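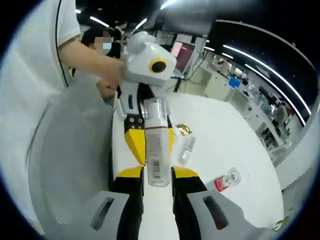
Quarterly inspection - Bielecka building, ground and first floors
Date: 2018-01-29
Inspected by: Hanna Rutkowska
Previous inspection: item numbers unchanged, comments from that visit closed unless repeated below.

Key: S = satisfactory, A = action needed, N = not inspected

1. Escape routes

1.1 Final exit doors open without a key - S
1.2 Corridors clear to full width - A
Flattened cardboard stacked against the wall outside the Gudau store. Moved during the visit. The same comment was made last time.
1.3 Exit signs lit - S
1.4 Door closers pull fully to the latch - A
Stair door, first floor, stops short of the frame. The closer has been adjusted to its limit and should be replaced.
1.5 Clear width at the rear exit - N
The 685 mm entered on the old form was taken with the door half open. Measure again with the leaf at 90 degrees.

2. Fire equipment

2.1 Extinguishers present, 12 off - S
2.2 Pins and tamper seals in place - S
2.3 Service labels in date - A
The CO2 unit by the switch room has no readable label. Treat as out of date until the contractor confirms.
2.4 Call points unobstructed - S
2.5 Weekly alarm test recorded - A
Two weeks blank over the holiday closure. Enter "closed" in the log for these weeks.

3. Electrical

3.1 Distribution board locked, circuit chart present - S
Chart is handwritten and still shows the old kitchen circuit.
3.2 Extension leads not joined end to end - A
One lead plugged into another under the desks in the Tidel office. Removed. A fixed double socket is needed on that wall.
3.3 Portable appliance labels - S
36 items on the register. The fan heater listed as item 5 was scrapped and can be struck off.
3.4 Emergency lighting, monthly flick test - S
Full duration test is due in June.

4. Floors and stairs

4.1 Nosings secure - S
4.2 Handrails firm - S
4.3 Entrance matting flat - A
Corner lifting on the left as you come in. Tape is not acceptable as a repair - refit or replace.
4.4 Grit bin stocked - S

5. Substances and first aid

5.1 Containers labelled with contents - S
5.2 Data sheets held for everything in the cupboard - A
Sheet for the Mava descaler missing from the folder.
5.3 Acids and bleach on separate shelves - S
5.4 First aid box contents in date - S
5.5 Accident book available - S
Completed pages to be torn out and filed, as before.

Actions 1.4 and 2.3 take priority. The remainder may be closed by the next quarterly visit. Reply by item number, and send the invoice or job sheet for anything done by a contractor.

H. Rutkowska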